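Skurnside Handling Project
Progress report for October
Prepared for Hugo Aubert, Natirano fund
October 29, 2023

Hi Hugo,

You asked for the plain version this time, so I'll start with the thing that went wrong and get to the rest after.

We lost a chunk of the month to a timing fault. The left and right grippers write their jaw positions to separate logs, and the two logs had drifted apart. It started small, a hair of a second, and then it grew the longer a session ran. Late in a long session the right jaws would read as closed well after the shuttlecock had already left the table in the video. I caught it when I was plotting something else entirely (battery readings, if you must know) and noticed that the lift came before the grasp. I stared at that plot for a good long while before I believed it!

The cause was dull. When we moved the work from Cisneros to the Sakilach room, the left gripper got a new cable run and I plugged it into a different hub. The right one stayed where it was. The two hubs don't share a clock, and the recording program only lines them up once, when a session opens. Short sessions were fine, and all my checks after the move were short sessions. So that one's on me, and I'd sooner you heard it from me than from the log.

The damage: we had 1,373 recorded pick-and-place runs when I stopped everything. Each one has been looked at again. The ones from the start of a session are good as they stand. Most of the later ones can be fixed, as the drift is nice and steady and I can work out how far off each run is from the video. What I can't fix are four sessions where the recording program was restarted partway through – the logs from those have a jump in them and I don't trust anything past it. They've been pulled from the set and are sitting in their own folder with a note.

Both grippers are now on the same hub. The program lines the clocks up again at the start of every run, and it refuses to save if the two logs disagree by more than a single video frame. I ran two long sessions on purpose to try to break it and the drift stayed flat the whole way through. I'm pleased about that, as you can probably tell.

There was also a smaller safety matter, and you should have it in writing. While I was chasing cables on the floor I found that one lead had been pulled tight against the foot of a stand, with the outer jacket scuffed. No bare wire and no shocks, nobody hurt. I swapped the lead and added a cable check to the opening list for each session. I've asked the building people for floor covers too, and will let you know what they say about cost. If they come back high I may need to shift a little money over from travel, which we've barely touched.

What we are still doing is the shuttlecock task: pick it up off the board, bring it over to the white bin, let go. It's a fussy object to grab. Squeeze the skirt too hard and it folds, grab it by the cork and it wants to roll. I like it for that, and it gives us a clear moment of contact to check the clocks against. The gripper cameras are a big help with this, and I'm now using them as a second check on the timing instead of relying on the overhead view alone.

Where this leaves the schedule: we're two weeks behind on the shuttlecock set. I'd like to make up one of those by dropping the planned repeat of the Cisneros runs, which were all recorded before the hub change and look clean. Tell me if you'd rather I kept them in. The write-up date doesn't move either way.

Spending is on track apart from the new lead, and the usual sheet will follow separately.

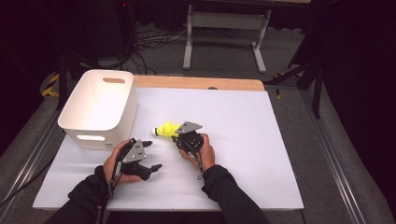
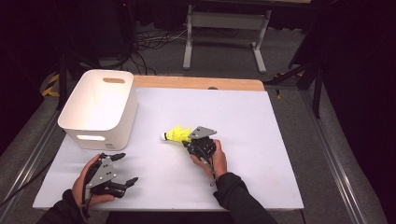
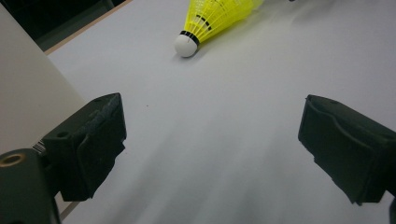
Shuttlecock task, Sakilach room. First two: the right gripper holding the shuttlecock, with the bin to the left. Last: view from a gripper camera, jaws open.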